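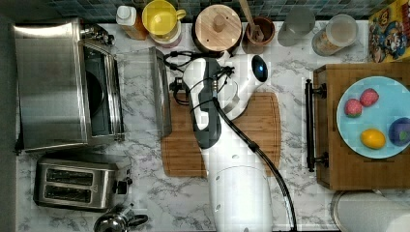 A cutting board on a marble-patterned kitchen counter.

Rental kitchens should come with a few basic tools

I have rented apartments for 12 years, and in that time I have moved into seven kitchens. Every one had a stove, a refrigerator and a sink. Not one had a knife, a pot or a cutting board. I have come to think this is a mistake, and that landlords who rent to people on short leases should be expected to leave a small set of kitchen tools in the unit.

The usual answer is that people like to choose their own things. Some do. My friend Sihan Peng owns pans she would carry out of a fire, and she would put the landlord's skillet in a closet the first night. But a lot of renters in Corley are here for a season or a school year. They come with two suitcases. They buy the cheapest pot in the store, use it until the lease ends and leave it on the curb. Walk down Melnychuk Street at the end of a term and you will see the same pots, the same dish racks and the same thin plastic boards, most of them with plenty of use left.

I asked my own landlord, Ottó Barta, what he thought. He said the tools would be stolen or ruined and that he would be blamed for both. I understand the worry, but he already leaves me a refrigerator that costs more than everything I am talking about put together. He covers it with a deposit and a line on the move-in sheet. A saucepan can go on the same sheet.

The list I have in mind is short. One large pot, one small one, a frying pan, a decent knife, a can opener, a colander and a solid cutting board. Buying all of it new for my kitchen cost me $43 at a discount store, and I did not look very hard for bargains. Spread over several years of tenants, that is very little money.

There is also the question of what people eat. When I moved into my current place I had no tools for nine days while my boxes were held up, and I ate takeout for nearly all of them. I spent more that way than the tools would have cost. I also felt worse by the end of it. Yaryna Tkachenko, who lived upstairs at the time, lent me a pan and a knife, and I made eggs and onions that night. It was a plain meal and I was very glad to have it.

Some people will say that a rule like this pushes up rent. Maybe it does, by a dollar or two a month. Rents here went up far more than that in March with nothing added to the apartments at all.

Others will say that used kitchen things are dirty. I find this one hard to take seriously. We sleep in hotel beds and eat with restaurant forks. A board that has been scrubbed and dried properly is fine, and a tenant who disagrees can buy another.

I would start small. The city already hands landlords a checklist for smoke alarms and window locks. Add a second page, make it voluntary for a year, and let the listings say which units come with a working kitchen. I know which ones I would call first.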